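Mobile Spyware and the Limits of Platform Litigation
Project report, Digital Security and Law stream

1. Background

Commercial spyware is sold by private firms to government customers. The product is usually a licence, a control server and a supply of working exploits for current phones. The target does not have to install anything. In the simplest cases the phone receives a message, the message is parsed by a system process, and a fault in that process gives the sender a foothold.

This project looked at one narrow question: how well can a small organisation, with no forensic staff, tell whether a phone it manages has been reached by such a tool? The question matters to legal clinics, newsrooms and advocacy groups. They are likely targets, and they are seldom in a position to send every handset to a laboratory.

We did not obtain or run any live spyware. All test material was generated by our own simulator, named Fenholm, which writes the kinds of traces described in published research into a phone backup. The traces include process names that do not belong to the operating system, short-lived entries in network usage tables, and message attachments with mismatched file headers.

2. Test setup

The work was done on backups, and no handset was modified. A base set of 200 clean backups was produced from scripted use: calls, messages, browsing and app updates. Fenholm then added traces to selected copies. The combined set was stored on an encrypted drive and processed on a desktop computer with no network connection.

Two scanners were compared. Arkard is a rule-based checker which reads a list of known indicators and reports exact matches. Ilie is a script we wrote for this project. It ignores known indicators and looks for records that are inconsistent with each other, for example a process that used mobile data but has no matching install record.
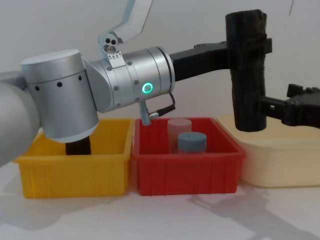 Both scanners were given the same input and the same time limit. Output was written as plain text and then sorted into three groups: correct alert, false alert and no alert. A backup was scored once only, even where a scanner raised several alerts on it.

The rule list supplied to Arkard held 1704 entries. It was frozen in August so that later changes would not affect the comparison. Duplicate domains were removed, as were entries which consisted of a bare country suffix, as these matched ordinary browsing in early trials.

3. Results

Arkard performed as expected on traces that were present in its list. Every such backup was flagged. Where Fenholm changed the process name by a single character, Arkard raised no alert at all. This is a known weakness of exact matching and the result should not be read as a fault in the program.

Ilie flagged most of the altered traces but also raised false alerts on clean backups. The main source was app updates interrupted partway through. An interrupted update can leave a data usage entry with no install record, and the script could not separate this case from a deliberate removal. After a rule was added to hold back any alert within one hour of an update, false alerts dropped to 9. The same rule caused two real traces to be missed.

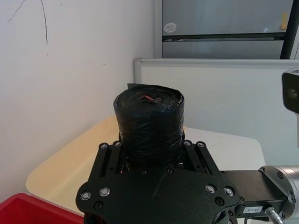 Figure 2. Cylindrical roll in black wrapping, held upright in the gripper.

Run time was not a limiting factor. Arkard finished a typical backup in well under a minute. Ilie took longer, at about 400 seconds, most of it spent rebuilding the timeline from separate database files. The timeline step could be cached, but this was left out to keep the code easy to check.

Neither scanner could say anything useful about a backup in which the usage tables had been cleared. Fenholm has a mode that does this. The output from both programs in that mode was identical to the output for a new phone, and a reader with no other information would probably treat it as clean.

4. Legal section
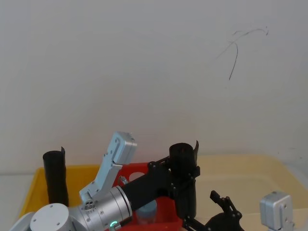 Prepared by the Ulus project group, second-year stream

The second part of the project considered what a platform owner can gain by taking a spyware vendor to court. Three kinds of remedy were reviewed: damages, an order barring the vendor from the platform's services, and disclosure of documents during the case.

Damages are the least useful of these for the persons targeted. Any sum is normally paid to the company that sued, and it reflects that company's cost of investigation and repair. A targeted person would generally need a separate claim, and in that claim would have to show that a particular phone was affected. The results in section 3 suggest this is difficult when the only evidence is a backup.

An order barring use of accounts and developer tools has a clearer technical effect. Exploit testing requires current devices and, in most cases, valid accounts. A vendor in breach would risk further penalties. Enforcement is harder where the vendor has no assets or staff in the country of the court, or where it trades through a chain of related companies.

Disclosure may have the greatest value for defence. Documents about server layout and delivery methods would let scanners such as Arkard be supplied with better rules. Vendors can be expected to resist on the ground that the records belong to a foreign state customer.

5. Limitations

The simulator was written by the same group that wrote Ilie. Although the two parts were kept in separate code folders, knowledge of one will have influenced the other, and the detection rate for Ilie is likely to be flattering. The clean backups came from scripted use and have less variety than a phone carried by a real person. Only one operating system was covered.

6. Further work

The update rule in Ilie should be replaced by a check against the update log itself. A set of donated backups, with consent and with message content stripped, would give a fairer measure of false alerts. The Fenholm clearing mode should also be extended so that single tables can be cleared one at a time.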